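Brelis ep 8 – did the skating around the ending bother anyone else?

Anime and Manga > Currently Airing > Brelis

nosmont_gate
Finished episode 8 last night and I have been grumpy ever since. For anyone behind: Rumel spends seven episodes trying to get the lighthouse running again, her brother comes back on the mail boat, and then we cut to black over a song. No light. No brother conversation. A song.

I like the show. I have defended the talking gull to people I respect. But there are five episodes left in the season and they just spent one of them on soup.

papercrane607
The soup episode is the best one and I will not be taking questions.

Seriously though, I thought the cut was great. Rumel doesn't know what to say to him, so we don't get to hear it. If they'd had the big shouting match on the dock everyone here would be calling it melodrama.

nosmont_gate
I would have called it melodrama and enjoyed it very much.

tidewrack
Source reader here, no spoilers. The manga chapter does have the dock talk. It's four pages and mostly hats. The studio moved it, they didn't drop it. Please be patient, all of you, you've been insufferable since the opening changed. 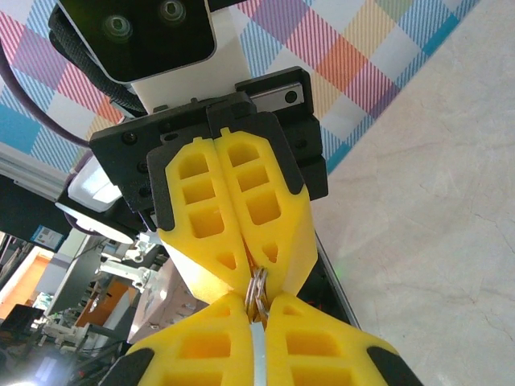
Reply 5: moving things around

Kazimír Štěpánek
I use my full name here because I signed up in a hurry and the forum won't let me change it. Anyway.

I disagree with tidewrack a little. Moving a scene is a real change when the scene before it was built to lead there. Chae teaching Rumel to whistle in episode 7 only makes sense if the whistle gets used when the boat comes in. Instead it sits there like a wedding gift. By the time they use it, half the audience will have forgotten she can whistle.

papercrane607
Half the audience forgot Chae was in the show. He has had maybe three lines since the storm.

tidewrack
Four. One of them was "Hm."

oldtapes
I'm the resident fossil, so let me point out that I started watching this stuff in 1993, on tapes copied from tapes, where you were lucky if the ending was on there at all. My copy of one series stopped halfway through the final duel and went to somebody's cooking show. I waited years to find out who won. You can all wait a week.

nosmont_gate
Every thread, the tapes.

oldtapes
They were good tapes.

quietharbor
Can I ask about something other than the ending? The backgrounds dropped off hard in this one. The Nosmont market in episode 2 had fish you could practically smell, and this week it's the same three stalls from the same angle, and the crowd is standing as if waiting for a bus. I'm guessing they're saving up for the finale.

papercrane607
I noticed the crowd. There's a man in a green cap who is in the market, on the dock AND in the chapel. I've decided he's the villain.

quietharbor
Green Cap theory accepted. He was also on the ferry in episode 1, in the back, facing the wrong way.

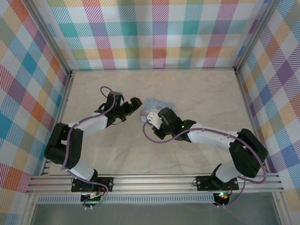 He doesn't blink either, if you go back and check, though to be fair neither does anyone else standing more than ten feet from Rumel. My money is still on the finale. The first trailer had a shot of the lamp room with the glass turning, and we haven't seen it in the show yet. That shot alone must have eaten a month of somebody's life, and I'd trade a few bad crowds for it.

Kazimír Štěpánek
I would too. I just wanted the whistle.

tidewrack
You'll get a whistle.

nosmont_gate
Is that a spoiler?

tidewrack
It's a general statement about whistles.

nosmont_gate
Okay, I rewatched it at lunch. I'm moving from grumpy to mildly put out. The song is better with headphones, and there's a bit under the second verse where you can hear the boat engine cut off, which I missed the first time because I was yelling at the TV. Still think they owed us one line. He could have said hello.

papercrane607
He waved!

nosmont_gate
He was holding a rope.

oldtapes
Looked like a wave to me, but I'm used to worse picture quality.

quietharbor
Rope. He's tying up the boat. Though you could say he ties it up in a friendly way.

Kazimír Štěpánek
In the subtitles I had, he says "careful" right before the cut, very low. Nobody else got that?

tidewrack
Mine had music notes there. Going back to check, and if he says "careful" to the gull I'm going to be upset.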